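Treloar Garment Words: README

Version 2 of the word list, released Tuesday, January 8, 2019
Maintained by Bevan Mahuika

Treloar Garment Words is a list of English words and short phrases for clothes, their parts, their fabrics and their care. It has 1,055 entries. Each entry has a plain definition and one sentence showing how the word is used. The list was made first for sewing students whose English is a second language, as mine is.
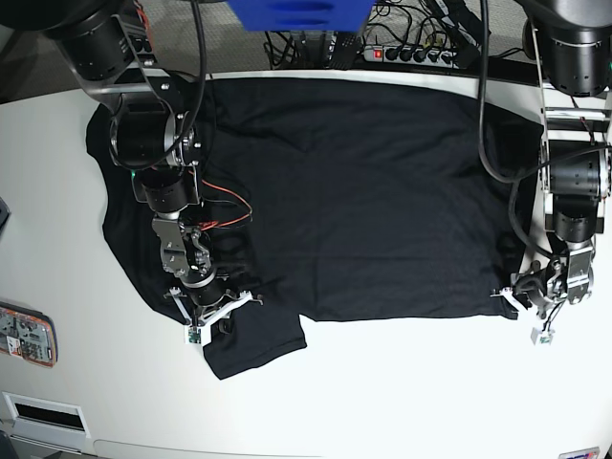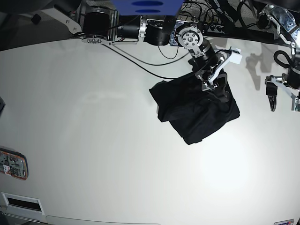
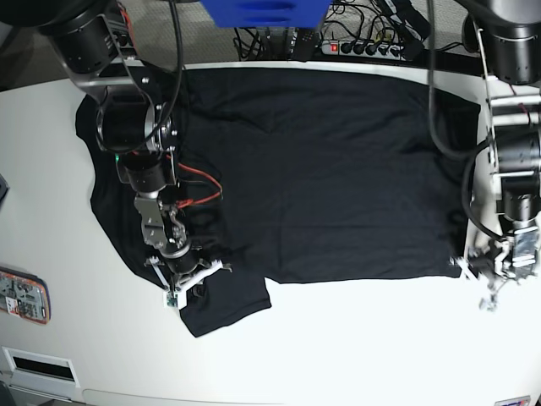 What is in the package

The main file is called entries.csv. It is a text file in UTF-8, with commas between the columns and one entry on each line. The file topics.csv explains the short topic codes. The file changes.txt tells what was different in the first version. There are no sound recordings, and I have no plan to add them.

Columns in entries.csv

id: a number which stays with the entry forever. If an entry is removed, its number is not given to another one.
headword: the word or phrase, in American spelling, lower case unless it is a name.
part: noun, verb, adjective or phrase.
topic: one of 11 codes, explained in topics.csv.
definition: up to 40 words, written with common words only.
example: one full sentence.
see_also: the id of a related entry. This can be empty.
note: a remark for the learner. This is empty in most entries.

Some sample entries

hem (noun). The edge of a piece of clothing where the fabric is folded and sewn. "The hem of this skirt is coming down."

crease (noun). A line in fabric made by folding or pressing. "Iron the pants so that the crease is in the middle of each leg."

to take in (phrase). To make a garment narrower by sewing the seams again. "She asked the tailor to take in the jacket at the waist."

nap (noun). The short fibers that stand up on the surface of fabrics like velvet. "Cut all the pieces with the nap going in the same direction."

How the entries were chosen

I began with the handouts of an evening sewing course in Prurholm. From them I took every word that a student had underlined or translated in the margin. After this I added words from care labels, from the backs of pattern envelopes, and from the questions which people ask in a repair shop. Very rare historical terms are left out, even when they are beautiful. I was sorry to lose "farthingale."

Definitions were written new for this list. I did not copy from any dictionary. When I was not sure of a meaning, I put the word aside and asked two teachers of the course. If they gave me different answers, the entry has a note which says so. "Baste" and "tack" are a good example: one teacher uses them as the same word and the other does not.

British and American words

The headword is always the American one. So you will find "pants," "sweater," "undershirt" and "suspenders." The British word is given in the note when I know it. Please be careful with "vest" and "jumper," which exist in both countries with different meanings. Each of them has a long note.

Known problems

The topic "closures" is too big and should be divided. Buttons, zippers, hooks and ties are all together there.

Words for knitting are weak. I do not knit, and this can be seen.

Some example sentences are too similar to each other. Many of them begin with "She" and speak about a skirt or a jacket.

The plural is not given, also when it is irregular. A learner must already know that "scarf" can become "scarves."

In spreadsheet programs, the entries that start with a hyphen (for example "-ply") may be read as a formula. Import this column as text.

Use with other tools

The file can be imported into Lurnon, the flash card program, without any change. Choose "headword" for the front of the card and "definition" for the back. For Skillasell you must first delete the see_also column, because its import stops when it finds an empty number. The order of the lines does not matter in either program.

License and corrections

You may copy, print, change and share the list, also for paid lessons. Please keep the name Treloar Garment Words and say if you have changed something. If you find a mistake, send me the id of the entry and the text you would prefer. One correction in one message is easiest for me. Corrections that arrive before the end of March will go in the next version, and later ones will wait for the version after it.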